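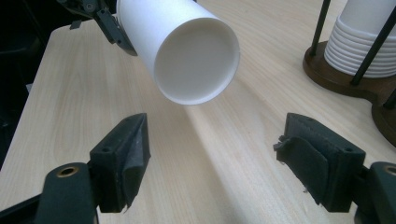

Fig. 6.1 A white paper cup with its rolled lip.

Chapter 6
Paper That Has to Hold Water

Paper soaks. Leave a sheet of it in a puddle and it goes to mush, every child knows this. So a drinking cup made out of paper is an odd idea on the face of it, and it took a long time to get right. This chapter covers board, coatings, seams and rims, in that order. Recycling comes at the end and again in Chapter 9.

Before you start: reread the section on fiber length in Chapter 2. You will need it. Also the table of board weights on page 86.

Key words for this chapter: cupboard stock (two words, not the thing in your kitchen), sizing, sidewall, blank, curl, knurl, wicking.

6.1 Why cups at all

Shared cups came first. A tin dipper on a chain by the pump or in the train car, everybody drinking from it. Then people began to worry about germs, and a cheap cup used once and thrown away started to look like good sense. The early ones were flat folded things, more like an envelope. Fine for a mouthful of cold water. No good for coffee.

Wax came next. Wax keeps cold drinks in well enough but it softens with heat, and you can taste it. Plastic film took over for hot drinks, and most cups today still have a very thin layer of it on the inside. Very thin — but it is the whole reason the cup works, and the whole reason it is hard to recycle.

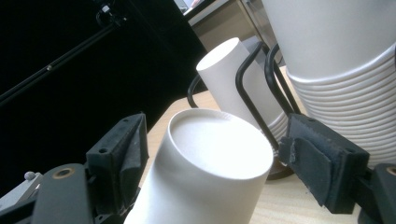
Now the parts. A plain cup is two pieces of board. The sidewall is cut as a fan-shaped blank, wrapped around a form and sealed along one seam. The bottom is a disk with its edge turned down, and the sidewall is folded in over that edge and pressed. So the base sits up a little inside the wall, and the cup stands on a ring. The top edge gets rolled outward. The roll does most of the work of keeping the cup round when you squeeze it, a cup with no roll folds up in the hand.

The weak spot is always a cut edge. Film covers the face of the board, not the cut, and water gets in at the side and creeps along the fibers. This is wicking. See the mill notes from Urari, where a batch of 322 cups was left filled overnight and almost all the leaks began at the seam.

6.2 What this chapter uses

Two case studies. The Nyberg mill, which makes the board, and the Drarkon plant, which coats and forms it. Prindon comes in later on as the buyer, and thier complaints about soft rims are worth reading closely.

You will want a few cups of your own to take apart. Cut down the seam first, then peel the bottom out. Keep the peices flat under a book, they are needed for the exercises in 6.4.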